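**Which cut of Edoveck is the one to watch?**

Bernd Lindemann, 1 Mar 2022

I want to show Edoveck to my film group in October and I've found two versions. One has the storm at the start, the other saves it until the sister reaches the island. The running times differ by 35 minutes. The disc I borrowed has no notes with it — just the title and the director, El-Sayed. Which one did he want people to see?

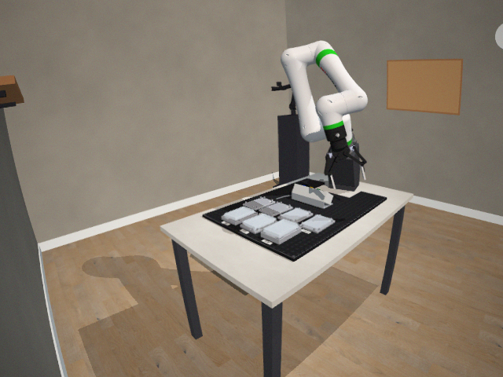
Mehrangiz Soltani

The longer one. The storm comes late in El-Sayed's script, and the distributor moved it forward for the cinema release. You also lose most of Hesham's scenes in the short version, so his decision to stay on the boat makes very little sense. The subtitles on the long cut are better too, apart from the harbour song, which they leave out.

If your group hasn't seen a slow film before, warn them about the first half hour. It's mostly two people mending a sail and not speaking.
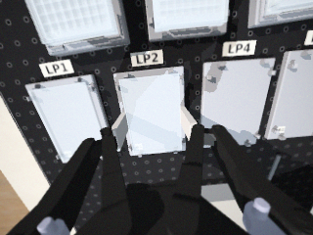 After that it picks up, and the crossing is worth the wait. I'd put the break just before they lose the radio.

Ista

short one is fine, saw it at a festival with 300 people and no one walked out. Long one drags. Don't know which the director prefers but the ending is the same in both I think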